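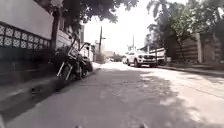
*The lane looking towards the far end, with the lattice blocks on the left.*

**Lattice block wall on a shaded lane – clean, paint or leave alone?**

Posted by Jarmila Zeman, 8 December 2020

We moved to Stornadano in January and the side boundary of the plot runs along a narrow concrete lane. The bottom of the wall is dark and solid, and above that is a band of grey ventilation blocks with circles and flower shapes cut through them. Further up it is plain white.

I have three things to sort out before the family come to stay.

The blocks are dusty inside the holes and I can't get a cloth in. I tried a hose but the dirt came straight back out on to my side. Is there a brush that fits, or is a pressure washer safe on these?

My neighbour says I should paint the blocks white to match the top. I quite like the grey but would paint if it protects them.

Last, the tree drops leaves and they collect where the raised pavement meets the wall. People also leave motorbikes along that side, so I can't always sweep it. Does damp from the leaves harm the wall?

The band is 6 blocks high on my side, if that matters for working out paint.

---

**Rerkero**

I have the same sort of blocks round a yard and have cleaned them every year since we bought the place.

Do it dry first. A round bottle brush on a long handle goes through most of the holes, and a stiff paintbrush does the petals. Work from the garden side and push the dust out towards the lane, after checking that there are no bikes below. Then wash with a bucket of warm water and a little washing-up liquid, and rinse with the hose on a gentle setting.

I would keep a pressure washer off them. Mine took the face off 2 blocks and washed mortar out of the joints – I had to have them replaced and the new ones are still a different grey.

On paint, leave it. Every hole has an inside edge, and it took me 103 hours spread over one summer to do mine by brush. It was peeling two years later. If you want some protection, ask for a clear breathable masonry sealer and try it on one block in a corner.

---

**Zindley**

just spray it white, takes an afternoon

---

**Rai**

On the leaves: a few dry ones do no harm. A thick wet heap left against the wall for months can keep the bottom damp, and you may see paint or render lifting on the inside. Have a look there first. If it's sound, sweep when the pavement is clear and don't worry about the rest.

If you do spray, hang sheets on the lane side and ask people to move their bikes. Overspray comes straight through the holes.

---

**Jarmila Zeman**

Thank you all. I've ordered a bottle brush and the blocks are staying grey. No lifting on the inside that I can find, but there is a green patch near the gate, so I'll clear the leaves from there first.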